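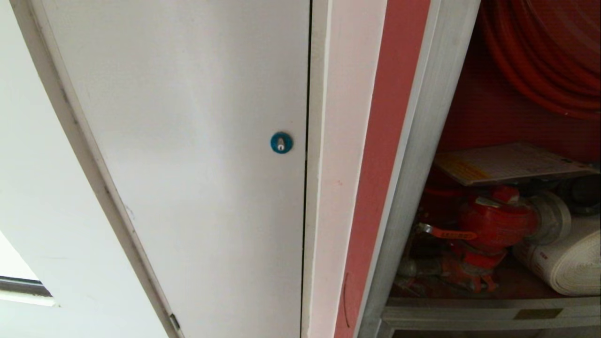

Do you have to get the hose cabinet looked at if no one has ever used it? Ours gets a look every March, used or not, and I put my initials on the sheet.

Grornville @grornville - 16 November 2018

OK so, hallway day at Brirkside! I wiped down the hose cabinet, glass and silver trim and all, and then got picky about the white door next to it. So many smudges. Dish soap and a soft rag, that's my whole method.
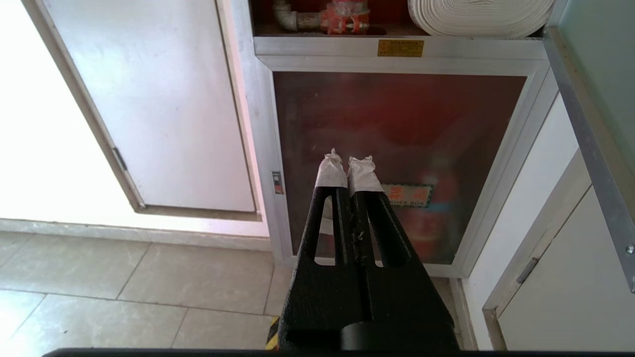

posted by Grornville

Next up is the little label on the crossbar - I want a spare from Dreven before the old one gets too faded.
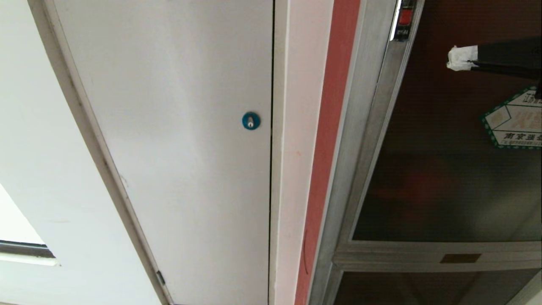 And I'm keeping the salmon red paint, don't fight me. 2 cans left in the closet!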